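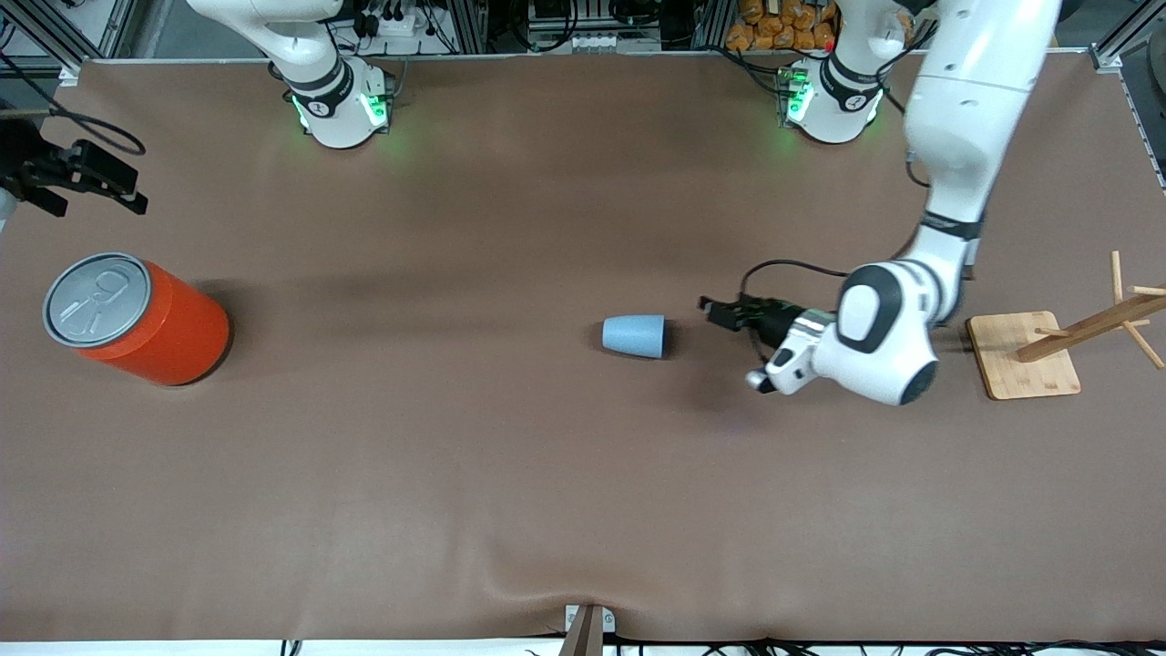 The orange-red can and the light blue cup on the brown table covering.

The subject of this entry is the covering of work tables, together with the small vessels that are kept upon them. It follows a number of enquiries received through this blog since April, when I first mentioned that the long table at Janholm had been given a brown cover and that I intended to leave it in place for the season.

Readers of earlier entries will recall that the table was previously left bare. Its surface had suffered over the years from rings, scratches and one burn, and the cost of having it sanded and sealed was put at 3,570 kronor by the first firm approached. A second firm, Wundska, offered to carry out the same work for 2,376 kronor, excluding transport. Both figures were considered reasonable. Neither was accepted, as the table is in daily use and could not be released for the period required. A cover was therefore chosen as an interim measure, and the matter of sanding will be taken up again next year.

The requirements for the cover were modest. It was to be plain, it was to have no shine, and it was to be of a colour against which small objects could be found without difficulty. The last of these was the most important to me. A patterned cloth had been tried in the back room and was withdrawn after a fortnight, during which I mislaid a thimble, several drawing pins and the cap of a glue bottle, all of which were later recovered from the cloth itself. Brown was selected after some hesitation. White had been proposed, and was declined on account of tea.

I am able to report that the brown has performed well. Bright items stand out clearly upon it, the orange-red can in particular, and even the pale blue of the cup is easily seen from the doorway. The matt surface does not throw back the light of the ceiling lamp, and this has made close work in the evening a good deal more comfortable.

The wrinkles must be acknowledged. The cover does not lie perfectly flat, and there is a long fold along one side which has so far resisted every attempt to remove it. Torunn Torvik, who was kind enough to advise on the matter by letter, recommended that the cover be taken up, rolled round a tube with the outer face inwards, and left overnight. This was done on two occasions. The soft wrinkles were reduced on the second attempt — the long fold was not. She has since suggested weights, and these will be tried when the table can be spared.

It may assist others if I set down the practical consequences of a fold of this kind. Tall, narrow vessels should be kept away from it. Sheets of paper laid across it will take a crease if written upon. Small round items will sometimes come to rest against it, and on occasion I have found this useful. For ordinary purposes the fold may be disregarded, and visitors to the house have not remarked upon it.

I turn now to the vessels.

The can is large, and its silver lid has a raised rim with the shape of a pull-tab embossed in the centre. It came into the household from the Sandberg sale, in a box of mixed kitchen goods for which I paid very little, and the remainder of that box has been described in a previous entry. It has been retained for its colour and for its steadiness. A can of this size stays where it is placed and can be located at a glance, and I have come to regard it as the fixed point of the table, from which the position of everything else is judged. I would recommend to any reader who keeps a busy table that one large and brightly coloured item be given a permanent place towards one end. The benefit is greater than might be supposed.

The cup is a different case. It is small and light blue, with a rounded bottom, and it is as often to be found on its side as upright. Cups of this form are pleasant in the hand and take up little room, but they should not be relied upon to hold anything that would be troublesome to gather up again. In this house the cup is used for buttons and, in their season, for seed. It is emptied before the table is wiped, and it is put back in the middle, where it is within reach from either side.

A correspondent has asked whether a heavier cup might not be more suitable. The suggestion is a fair one and was given proper consideration. A heavier cup was in fact used for the greater part of last winter. It remained upright at all times and was in every respect satisfactory, except that I did not care for it, and it has been returned to the cupboard.

For the care of the cover, the following arrangements are in force. Crumbs and dust are brushed towards the near edge with a soft brush. Marks are treated with a cloth wrung out in plain water. Soap is used sparingly, and no hot vessel is set down without a mat. Once a month the table is cleared and the cover is lifted, so that the wood beneath may be inspected and allowed to air. The whole procedure takes less than half an hour, including the return of the objects to their places.

On the number of things that should be kept on a table, opinions differ, and I do not wish to lay down a rule. The guidance issued by Comevlow, whose household pamphlet I have mentioned before, permits 5 items on a working surface of ordinary length. I have found that figure generous. My own practice is to begin the morning with very little and to add to it as the work demands, on the understanding that whatever has been added is taken away again before supper. The understanding is not always honoured, and the state of the table in the week before the spring fair was not such as to bear description here.

Two further matters are outstanding. The question of whether the cover should be trimmed to the exact size of the table has been deferred until the fold has been dealt with. The offcut, should there be one, has been promised to the back room, where the shelf beneath the window is in need of something similar.

Correspondence on folds, and on any method of removing them other than ironing, would be gratefully received. Ironing was attempted on a small corner and will not be repeated.

Contact | © Notes from Janholm. All rights reserved. | Back to top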